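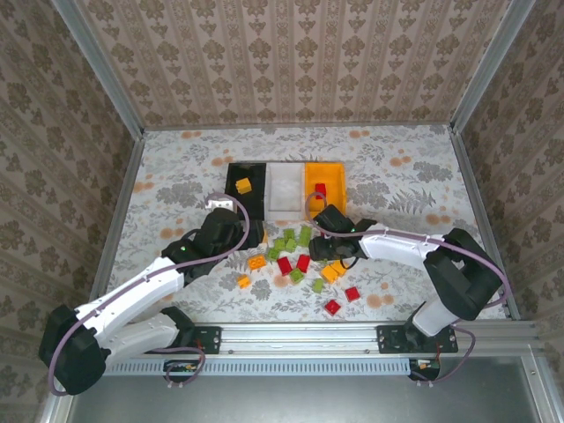
Photo: Lellby Brick Library

Sorting and returning bricks – frequently asked questions

Do I have to sort the bricks before I bring them back?
Yes, please, by colour. We do not ask you to sort by size or shape. Our members build mostly by colour, so this is the sorting that helps the next family.

Which tray should I use?
Any tray with separate compartments is fine. We like the three-compartment kind, because most small sets have only a few colours. If your tray has coloured compartments, the colour of the compartment does not need to match the bricks. A red brick can go in an orange compartment, as long as all the reds stay together.

Yellow and orange look the same to me. What should I do?
Many members write to us about this. Some older bricks are between the two colours, and under a warm lamp it is hard to decide. Look at them near a window in the morning. If you are still not sure, put them with the yellow. Lime green has its own bag and should not be mixed with the dark green.

What is a good surface for sorting?
A pale cloth or a sheet of paper on the table works well. A light pattern, such as leaves, does not disturb. Avoid a cloth with thick fringe – the small pieces hide in it.

How many bricks are in a set?
The Skemus set has 475 bricks. The large Pernetard set has 3,163 and comes in 13 bags, so please keep the bags. Weigh the set on the kitchen scale when you receive it and again when you pack it. A small difference is not a problem.

Can I wash the bricks?
You can, in lukewarm water with a little dish soap. Do not use the dishwasher. Let them dry on a towel overnight before you close the bag, otherwise they get a bad smell.

I lost some pieces. Is there a fee?
For one or two ordinary bricks, no. For wheels, windows and doors we ask you to pay for the replacement. Write it on the return card and we will tell you the price.

Where do I return the set?
At the Geraghty Street counter, until 5 p.m. You can also leave it in the return box beside the door, but only the small sets fit in it.

How long can I keep a set?
Four weeks. You can renew it 2 times if no other member is waiting. In December we do not renew the large sets.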